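# Skalix puts two hand controllers through the same kitchen

The Skalix team in Denberg has started publishing results from its controller trials, and they make great reading for anyone who likes robot hands. Two controllers, one simulated kitchen table, one pair of black five-fingered hands, and a long list of small chores to try.

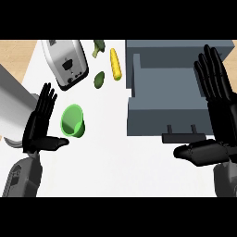
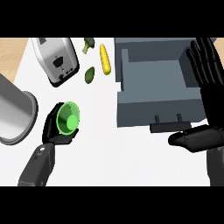

*Two moments at the simulated kitchen table. The green piece is in the left hand's grip in the second one.*

The two controllers go by the names Wurnetti and Khasawneh. Wurnetti is the older one, and it treats each hand as a set of preset shapes: open, pinch, wrap, hook. Khasawneh moves every finger joint on its own and picks the grip as the hand gets closer. Both get the same view of the table, the same arms and the same time limit, so whatever differs in the scores comes from the controller.

Each task was run 100 times per controller, with the starting spots of the loose items shuffled a little every time. Add up all the tasks, the warm-ups and the reruns after a bug in the contact settings, and the log stands at 3,216 attempts. The team had planned on 3,000 and kept going when a late fix to the thumb joint made it worth repeating the pickup tasks.

"I figured the fancy one would win everything by a mile," said Bilal Bitar, who built the task list and has watched far more of the replays than he needed to. "Then I saw the presets on the drawer handle and had to take that back. They hook it and pull, done. It's lovely to watch!"

Handles, in fact, were the best part of the day for Wurnetti. A straight bar doesn't ask for much, and the hook shape goes on quickly and stays on. Khasawneh got there too, though it often spent a second or two fussing with the ring finger first.

Round and tapered things were another story. When a rim was tilted, Khasawneh slid its fingers down the side and closed them one after another, and its grip held much better while the arm was moving. Wurnetti tended to shut all its fingers at once and knock the item away. Small vegetables gave both of them trouble, with the corn the friendliest of the bunch and the little green one the worst.

The two-handed tasks are the ones Bitar is most excited about. In those, one hand has to hold something steady while the other goes for the drawer, and a controller that forgets about its left hand while the right one works will drop things. Both of them did at first. Khasawneh improved a lot after the team raised how often it checks finger pressure, and the same change is now being tried on Wurnetti.

Next up is a mixed version, with presets for handles and free fingers for everything else. Skalix hopes to have first scores in February, and the full task list and replays will be shared with them. Bitar is also taking suggestions for new chores, and he already has three requests for opening a jar.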